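Filed under: Notebook, Family Placement Study

Thursday, September 10, 2020

Finished the second read of the Wallenstead interviews this morning. These are the parents who adopted through foster care, mostly kids over six. I had been coding "first contact with birth family" as one thing and it won't hold. A card in January and a visit at the park don't belong under the same code. Split it into letters, calls and in-person. Will have to go back through the 12 transcripts already marked.
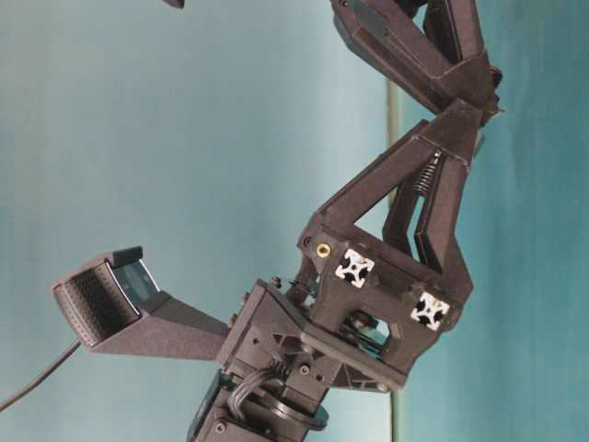 Transcript 911 is missing its last page. The mother is talking about the school form with "father's occupation" on it and then it stops. Asked Gwilym Morris if he still has the audio. He thinks it's on the Ludard drive with the rest of the batch.

The recontact letter is at 3000 characters and the limit for the online form is lower than that. Cut the paragraph on the history of the study, kept the part that says families can skip any question. Also changed "real parents" to "birth parents" in question four. That one should have been caught long ago.

Read the draft questions on hair care and skin care aloud at the noon call. I thought they were fine. 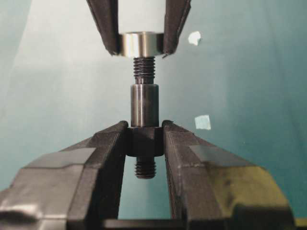

Heather Paewai said they read as if only the white parents would be answering, and that the older kids should get their own version. She would ask them who does their hair now and whether they like it, and leave out anything about whether their parents "manage." She also wants the sibling questions moved up, before people get tired.

Agreed on both. She will write the kids' version and I'll fix the order. The Ruddock families get the old form until the new one is cleared, so keep the two sets in separate folders and do not merge. 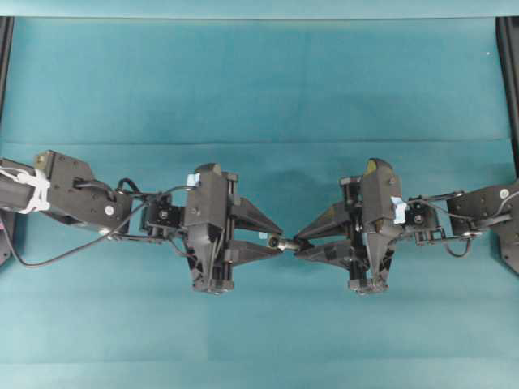 Consent for the teens: we need the young person's signature as well as the parent's, on the same day if possible. Two came back with the parent's only. Put those aside, not coded.

Gift cards are 200 short. Kusach says the order went in and has no ship date. Wrote to the families who finished in the summer so they don't think we forgot them.

To do: re-code contact, find audio for 911, send Heather the sibling section.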